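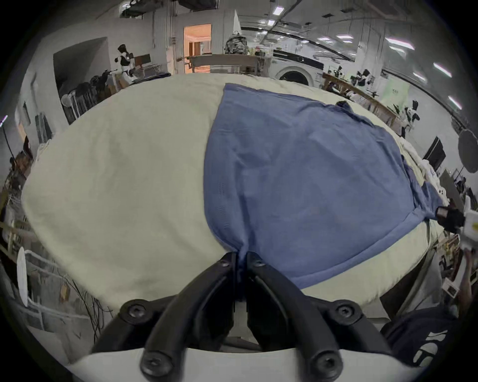 Dezső Fülöp wrote to me after my last column to say that a semester with the Siller pair taught his students more than any simulator, and that I should stop sneering at laundry. Fine. I sat in on the Huaranga student club's cloth-handling project, read all 70 pages of the Siller course binder, and I'm still not sold.

The pitch is that students hold a gripper in each hand, do a chore, and end up with demonstrations they can train a policy on. The binder spends 14 pages on mounting and calibration and one on what makes a demonstration bad. That is backwards for a beginners' course.
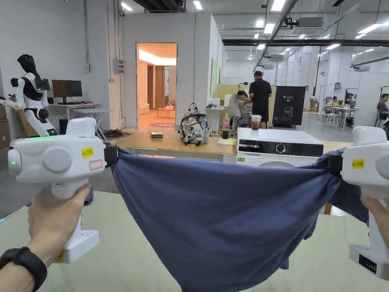

My biggest complaint is how little the course says about two-handed work. Lesson three treats left and right as if they could be taught separately and added up later. Try that with fabric. Pinch a dark blue cloth at both ends and the middle sags in a deep curve, so whatever one hand does, the other has to answer. At least the yellow labels sort out left from right, which is more than the setup chapter manages. 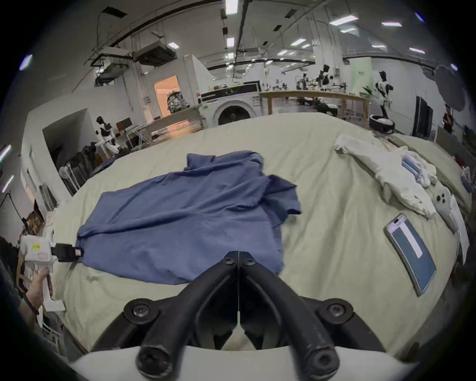
Blue long-sleeved shirt, one corner in the jaw.

The club wants to enter the Coltulero student challenge in December with around 30 good folds. Good according to whom? The binder has no scoring sheet. The older Brekance course did, and it was a dull, useful page.
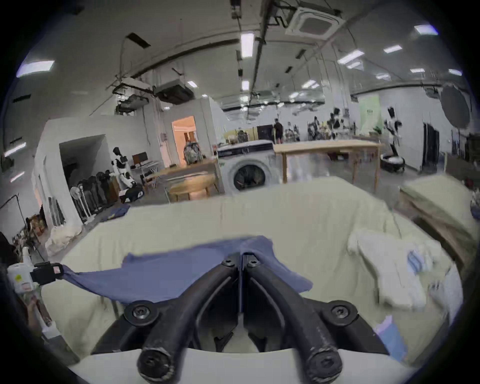 Should a first-year club buy it?
Only if someone there has already trained a model. At $412 for the course alone, I'd borrow a binder first and write my own grading rules.

Two stars out of five. The exercises on relabeling failed attempts are decent and I'd keep those.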